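Moving to a smaller bedroom

We moved to Tastuvthorpe in September and the new bedroom is a good deal smaller than the old one. The old bed went to my sister and we needed another. I had put off buying one for years, mainly because I dislike shopping for anything I can't carry home.

First I measured the room. The gap between the chimney breast and the far wall is 157 cm, so a king size was out before we started. 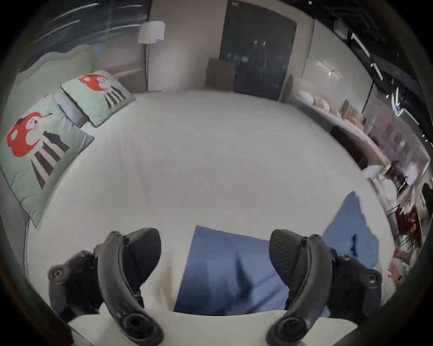
The stairs were the other problem. They turn twice, and the second turn has a low ceiling. The removal men got our wardrobe up there only by taking the door off the airing cupboard. So whatever we bought had to come in pieces, or rolled up.

We tried Kerkden first, as it is the nearest town with proper shops. I lay on 4 mattresses and could tell the difference between 2 of them. My back has been poor since the spring and I wanted something firm, but firm seems to mean whatever the shop wants it to mean. 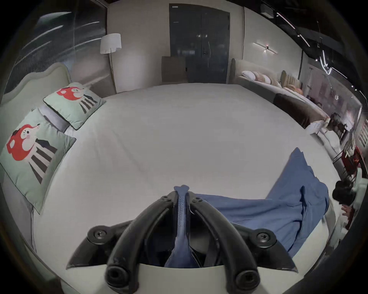
Filed under: House, Sleep

Bedding was easier. We kept most of our old duvet covers and bought new sheets, plain cotton, nothing fitted. I have never got on with fitted sheets. The corners go first and then they ride up in the night.

A heavier duvet was on my list too, but the house holds its heat well — the walls are thick — so that can wait until it gets properly cold.

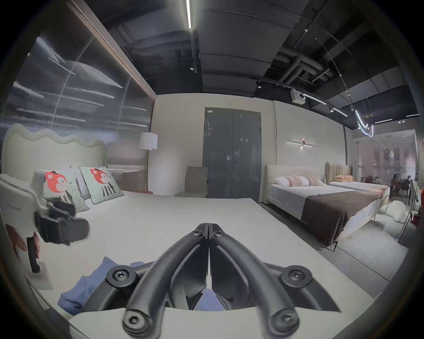 Delivery took longer than I was told. We spent the time on an airbed that needed topping up every evening before ten, and I would not do that again. The bus to work, the 124, goes past the window at six, so I was awake early anyway.

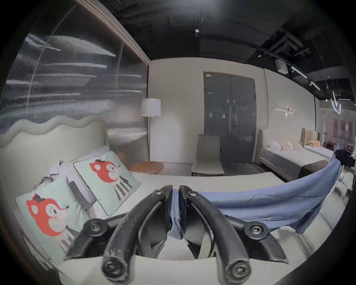

The curtains are still to do. The rail the last people left is too short for the window and I need to find the stud in the plaster before I put up another.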